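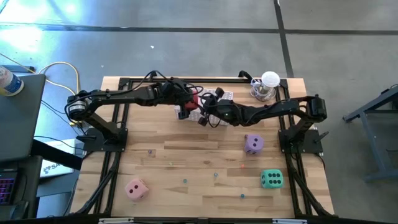 Foto: Sun-ja Kwon, Juli 2021

Wie bewahrt man große Schaumstoffwürfel auf?
Frage von Lilian Okoth

Guten Tag, wir haben für unsere Spielgruppe große Würfel aus Schaumstoff in verschiedenen Farben. Nach dem Spielen bleiben sie immer auf dem Holztisch liegen. Ich möchte sie gern zusammen aufbewahren, aber in der Kiste mit Deckel haben sie Druckstellen bekommen. Was würden Sie mir empfehlen?

Antwort von Spyros Stefanou (12 Punkte)
Ich würde einen offenen Korb aus Kunststoff mit Löchern nehmen. Die Würfel sollen darin locker liegen und man soll nichts Schweres darauf stellen. Bei mir sind die Druckstellen nach zwei Tagen ohne Deckel fast weggegangen. Eine Garantie kann ich natürlich nicht geben.

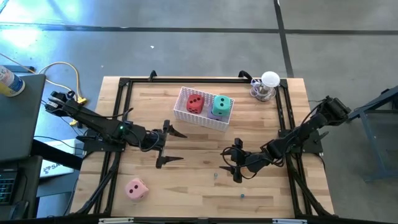
Darf man die Würfel vor dem Einräumen feucht abwischen?
Mit einem weichen Tuch und wenig Seife geht es gut, danach sollen sie ganz trocknen.

Antwort von Mutua Nyaga
Wir haben einen Stoffbeutel von Jomurell, der geht auch. Leider weiß ich nicht, ob man ihn noch kaufen kann.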